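The Tuesday Night Laundry League

By the time I get upstairs, the pizza is gone and someone has written "PINCH LESS" on the whiteboard in letters as tall as my forearm. Lertchai Rattanakul, a junior in mechanical engineering and this year's captain, waves me to a stool without looking away from his laptop. "Give us two minutes," he says. It's closer to half an hour, but I don't mind. I've wanted to sit in on a Nindon practice ever since my nephew told me there was a college club that spends its evenings trying to get robots to do laundry.

Nindon started as a class project. Edgardo Salazar teaches the intro robotics course, and a few years back he asked his students to pick a chore they hated and automate one piece of it. Most of them went for dishes or vacuuming. One group picked towels, did terribly, and refused to let it go. They kept showing up after the semester ended, so Salazar filled out the paperwork and made them a club. Now there are 19 members, and every spring they take a program to the Flular Cup, a student contest where teams get a heap of household linens and nine minutes to turn it into something you wouldn't be ashamed to put in a closet.

I asked Salazar if towels were really that hard. He laughed at me (kindly!) and pulled a dishcloth out of his back pocket.

"A block has six sides," he said. "You find it, you know where the rest of it is. Now tell me where the other corner of this is." He'd wadded it up in his fist. I pointed. I was wrong.

That's the whole sport, pretty much. Cloth hides its own corners. It stretches when you tug and slumps when you stop, and a fluffy one gives a camera almost nothing to hang on to. The club's program, which they call Kudo, has to look at a lump, guess which bit is an edge, get two fingers on it, and then decide what the other arm ought to be doing. Every one of those steps has its own folder of failures, and the members are weirdly proud of them. I was shown a clip titled "the burrito" three separate times by three separate people.

When I was there they were working on edges. Kudo used to go for corners only, and it scored 80 on last year's Flular practice set, good enough to get them in the door and nowhere near the podium. Over winter break Shinji Tanabe, a sophomore who writes most of the grasping code, talked everyone into a different plan: take hold of any stretch of border you can find, pull a little, look again. They've been chasing it since January. Some weeks it's brilliant and some weeks it ties a washcloth in a knot.

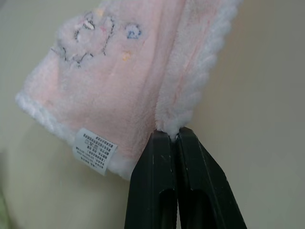
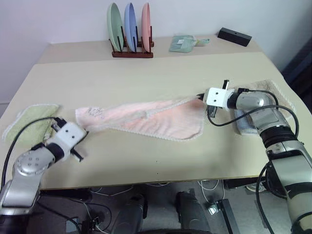

Edge practice at Nindon: a pink towel with a scalloped white border, in the gripper's fingers.

Tanabe's favorite towels are the ones with a fat trim, and he'll talk about trim for as long as you let him. A puffy border is easy to spot and gives the fingers something to close on, but it also bunches, and then the program thinks it has one layer when it has two. Two layers is the club's great enemy. If you grab a folded edge and pull, the thing doesn't open, it just travels across the table while everybody groans. I heard that groan a lot. It has a kind of tune to it by now.

Then there's the care label problem, which I would never have guessed in a hundred years. Kudo loves a care label. It's small, flat, crisp around the outside — everything a corner is supposed to be — and for most of the fall the program would pass up a perfectly good hem to go after one. Farhad Azimi, who joined as a freshman knowing no programming at all, spent his first two months in the club teaching it to leave labels alone. He has strong feelings about them now. He told me he's cut every tag out of his own clothes, and I believe him.

What surprised me most was how much of the evening was talk. I'd pictured a lot of silent typing. But a run takes a little while, and then there's an argument about it, and the argument is the good part. Did it let go too early? Should the left arm have come in to help? Was it a bad grab or a good grab with a bad plan afterward? Minoru Nomura, a senior, writes all of it down in a spiral notebook, in pencil, and when two people disagree he makes them both say what they'd change before he'll write a word. He's headed for a job at Nirkau after graduation and there's some worry about who inherits the notebook.

I got a turn, too. They have a mode where you drive the arms yourself, and Rattanakul handed me the controls with the look of a man lending out his car. Reader, I could not pick up a towel. I'd get the fingers right over the hem, close them, lift, and have nothing but air. On my fourth try I caught a bit of fuzz and actual cheering broke out. It slid off a second later. Tanabe said my approach angle was "pretty brave."

The target this year is 93. That's what won the Cup last spring, and it's been written on a strip of masking tape over the door ever since. Rattanakul thinks they can get there if the edge plan holds up on thin fabrics, which it mostly doesn't yet. Salazar won't guess. He says his job is to unlock the room and ask annoying questions, and I can report that he's very good at the second one. Late in the evening he asked the group what Kudo should do if it's handed a towel that's already folded. Long pause. Azimi put his head down on the desk.

They were still going when I left a little after ten. Somebody had added "BUT NOT TOO MUCH LESS" to the whiteboard, and from the stairs I could hear the groan again, then Nomura asking whose idea that one was.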